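# Teaching the two arms to put a plate in the rack

Last updated October 7, 2025, by Blažena Kováčik

These are the instructions for students who join the kitchen table project this semester. The project has the name Nerkero, and you will see this name in all our folders. I wrote the first version in August for myself, and then Mesfin Bogale tried to follow it and found many holes, so now it is longer. English is not my first language. If a sentence is not clear, please write to me and I will fix it.

You need to have finished the safety training with Urs Nägeli before you start. You also need a login for the control computer.

## 1. Prepare the table

Put the brown cover flat. Pull the corners until no fold is left in the middle, because a fold changes the height of the plate and then the fingers close too high. After this, place the objects as they are on the printed layout sheet (layout 11 for the plate task). The mug tree, the basket with the corn and the oven are not used in this task, but they must be on the table. We want the program to work also when other things stand near.
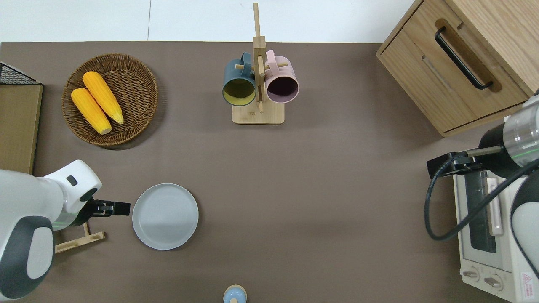
Check that both arms can go to the home position without touching anything. Do it at slow speed, one arm and then the other. The oven is the object which makes the most trouble, so look at it from the side and not only from your chair. If you are not sure, move the arm away and ask.

The cables are the second thing to check. Each cable must have enough free length when the wrist turns fully. In the spring we lost one afternoon because a cable pulled a little on its plug, and we were searching for the error in the software.

## 2. Start the programs

Start them in this order:

1. The arm driver. Wait until both arms are reported as ready.
2. The camera program. Open every view and look if it is sharp.
3. Galluvell, our recording program. Choose your own name in the user list, not the name of the last person.

If Galluvell opens with a gray window, close it and start the camera program again. Timothée Deschamps knows why this happens. I only know that it helps.

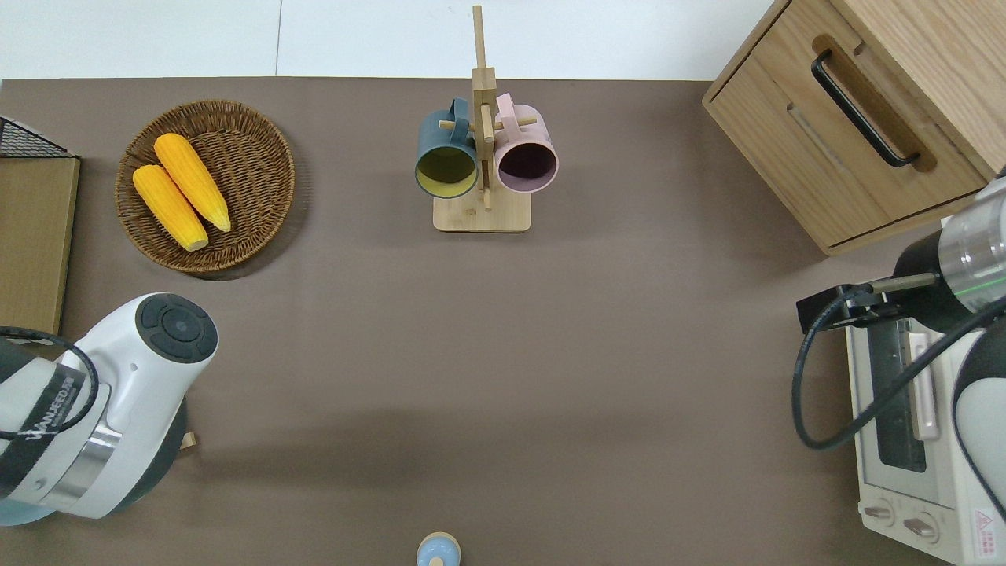 **Student Robotics Club Inetti, Manipulation Group**

Before the first recording, move both arms by hand control for a few minutes. New members often skip this part and then their first recordings are very nervous, with many small corrections. It is better to feel how fast the arm answers to your hand.

## 3. Record the plate task

The task begins with the plate flat on the table and ends with the plate standing in the rack. One recording is one complete try. Please do not stop in the middle to think.

- Open the gripper before you go down to the table.
- Come to the rim from outside, with one finger over the plate and one finger under the edge. The rim is raised, so there is a small space for the lower finger.
- Close slowly. When the fingers have contact, wait one second.
- Lift only a little first. If the plate turns in the fingers, put it down and take it again closer to the middle of the side. 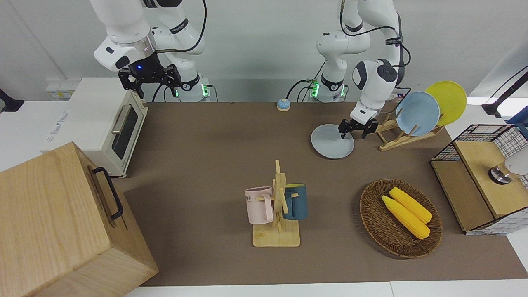 - Turn the wrist until the plate is vertical, and only then go over the rack. If you turn above the rack, you will hit the plates which stand there already.
- Go down until you feel that the plate sits in the slot. Open the gripper and move straight up, not to the side.

The arm which does not carry the plate should hang still at a good distance. I keep it high over the cover. Abdelghani El Ouafi prefers to leave it lower, and both ways are accepted, but do not change your way inside one set.

One set has 18 recordings. After each 3 of them, change the start position of the plate as the layout sheet shows. Failed tries are also saved. Mark them with "F" and write one short sentence what happened, for example "plate slipped at lift". Please do not write only "bad", it does not help the person who reads it.

## 4. Check your set

Play each recording once from beginning to end, using the side view. You must be able to see the fingers when they open and close.

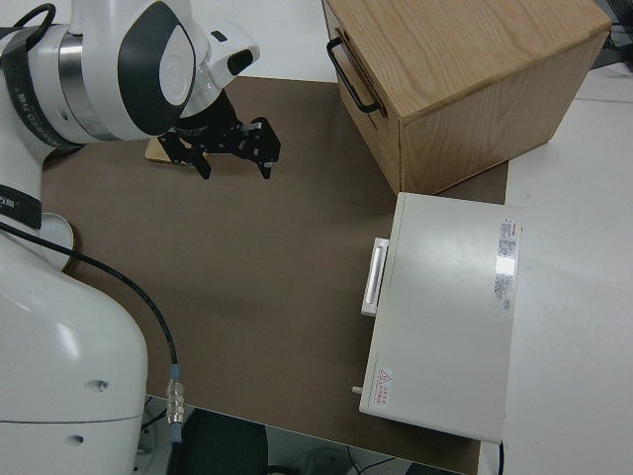
Things which make a recording not usable:

- the arm hides the fingers during the whole grasp
- a hand or a sleeve comes in the view
- the time of the two arms does not match (Galluvell shows an orange line)
- the table cover moved between start and end

When the check is done, copy the set to the Shiferaw drive, into the folder with your name. The copy takes long, so do not switch off the computer when the bar stands at 91 percent. It always waits there, and then it continues.

## 5. Before you leave

Send both arms home, close the programs in the opposite order and switch off the arm power. Write your set number in the paper notebook near the door. If something is broken or only strange, write it also, with your name, so the next person can ask you.

Known problem: after a long pause the left gripper sometimes does not close on the first command. Send the command again. If it fails also the second time, restart the arm driver and tell Mesfin.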